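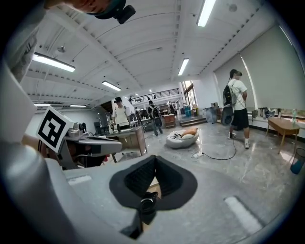 Fig. 1. Lado de ventanas de la sala Tomar, estores bajados.

**Proyecto de aula: luz y zona de descanso en la sala Tomar**
Leire Montoya – entrega 2, octubre

Versión todavía sin maquetar. Faltan los planos, van en el anexo.

## Punto de partida

Sala grande, diáfana, techo blanco curvo con vigas y tubos vistos. Mucha ventana en un lado. El problema que nos plantearon en la primera reunión: con los estores bajados se depende de los fluorescentes, con los estores subidos reflejos en las pantallas y quejas. Nadie se pone de acuerdo y al final se quedan abajo.

Segundo problema, el descanso. No hay zona como tal, hay muebles sueltos que van cambiando de sitio según el día. La gente cruza por donde puede.

## Mediciones

Luxómetro Wumiser, prestado por el departamento. Altura de mesa, estores bajados, luces encendidas, a las 11:00.

- Puesto junto a ventana: 753 lux
- Centro de la sala: sin dato válido, repetir
- Fondo, al lado de la tarima: 56 lux

El valor del fondo me parece demasiado bajo, puede que hiciera sombra yo misma con el cuerpo. Lo repito antes de la entrega final. Aun así la diferencia se nota a simple vista, sentada en el fondo cuesta leer un folio.

## Repisa bajo las ventanas

Ahora mismo sirve para dejar cosas: zapatos y objetos pequeños. Es baja y blanca, recibe la luz difusa del estore y la rebota un poco. Propuesta: despejarla y pasar el calzado a un mueble cerrado cerca de la entrada. Barato y se hace en una mañana. En la encuesta salió como la medida con más apoyo, aunque varios compañeros preguntaron quién iba a ordenar el mueble despues.

## Zona de descanso 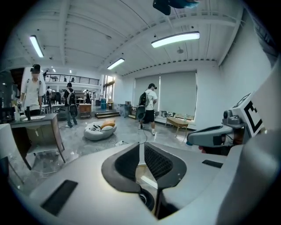

El puf es lo que más se usa y también lo que más estorba. Blanco, con un cojín naranja y una tela arrugada encima, en mitad del suelo. La tarima baja de madera que hay detrás está desaprovechada: se podría llevar el puf hasta allí y dejar libre el centro, que es zona de paso y la gente va cargada con mochilas y bolsas.

Opciones que barajé:

1. Puf pegado a la tarima, sin comprar nada. Coste cero.
2. Puf + alfombra para marcar la zona. La alfombra tapa el suelo gris moteado, que es frío para sentarse, pero se ensucia y hay que levantarla para fregar.
3. Mover el armario de madera como separador. Descartada de momento, hay que ver cuánto pesa y no quiero cerrar el paso.

Me quedo con la 1 y dejo la 2 como ampliación si hay dinero.

## Estores

Pedí muestras a Grundora y a Cindgate. Grundora contestó, Cindgate no. El tejido actual es gris claro, yo iría a uno parecido con algo más de paso de luz y bajaría sólo 50 cm en las ventanas que no tienen pantallas enfrente. En las demás, igual que ahora. No hace falta cambiarlos todos – con dos ventanas de prueba ya se ve si funciona.

## Pendiente

- Repetir medicion del centro y del fondo
- Presupuesto de Grundora (dicen que la semana que viene)
- Plano con recorridos de paso
- Preguntar si la mesita de madera se queda en la sala, en el inventario no la encuentro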